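Home | Products | Trials | Jobs | Contact

Paid testers wanted - Gounder tabletop arm simulator

Sodilberg is looking for people to try Gounder before it goes on sale. It's a software kit for teaching a two finger robot arm to handle everyday kitchen things, all in simulation. No arm to buy, nothing to bolt down. Runs on a normal desktop PC.

We need 14 testers. Mix of people please - teachers, hobbyists, small workshop owners, students. You don't need to code. If you do, say so, there's a second group for that.

What you'd be doing: driving the gripper from your own keyboard or a games pad, working through short table tasks, then telling us what was annoying. The starter set is all household stuff. Bowls, cartons, boxes. The ribbed bowl is wider at the rim than at the base and you'll be seeing a lot of it in the first week.
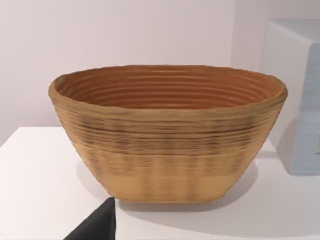

What we ask

- 2 evenings a week through the trial
- your own computer and a decent internet connection
- a short form after every session, even the dull ones
- fair comments. If the controls are horrible we want it in writing
- age 18 or over, living in the UK

What you get

£180 on completion, paid by bank transfer. A full Gounder licence to keep, including the Tesuvden add-on pack when that comes out. Your name in the credits if you want it, left out if you don't.

More on the tasks. They come in sets and get harder. Early ones have plenty of room round each object. Later ones you are working close in, with the fingertip low in the view and things only half showing - part of the bowl on one side, the top of a blue and white carton on the other. We particulary want notes on judging distance here. Shadows are meant to help with that. Tell us if they do. Earlier testers back in June were split on it and we've changed the lighting settings twice. 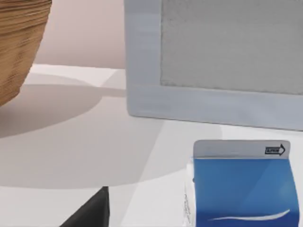
Grevis, Tuesday, August 6, 2019

Places still open in both groups. To apply send us a few lines about yourself, what computer you have and which evenings you can do. No CV needed. Put "Gounder trial" in the subject line or it goes to the wrong inbox. Use the form on the Contact page if email is a pain.

Already bought one of our older kits? Fine, you can still aply, just mention which one.

Travel not needed, everything is done from home. Anyone near Grevis is welcome to come in for the set up session instead of doing it over the phone, tea provided. Parking is round the back.

We reply to everybody, may take a few days.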